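Visita à Norkmont: a fita amarela manda

Fui ao dia aberto da Norkmont em October, digo, em outubro, com 70 inscritos e 2 tomadas para carregar telemóveis. Antes do robô, serviram-nos o regulamento: nove páginas, e a primeira era sobre calçado.

A regra principal é simples - cada zona de trabalho tem o seu retângulo de fita amarela no chão, e visitante não pisa fita.

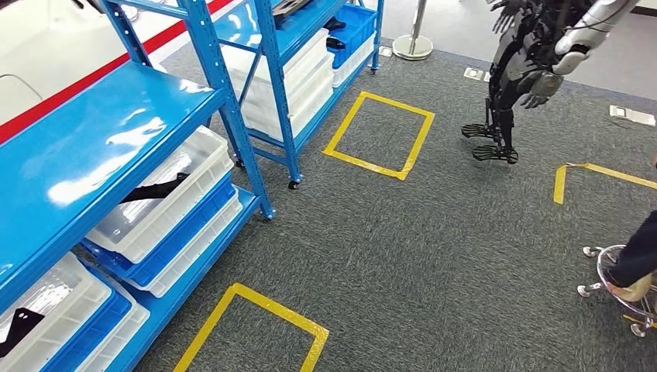 Estantes e caixas

A norma interna pede caixas sempre arrumadas nas estantes azuis e corredor livre. Perguntei pelos cabos no chão. Há um capítulo, garantiram, em revisão.

O café era na saída, fora da fita.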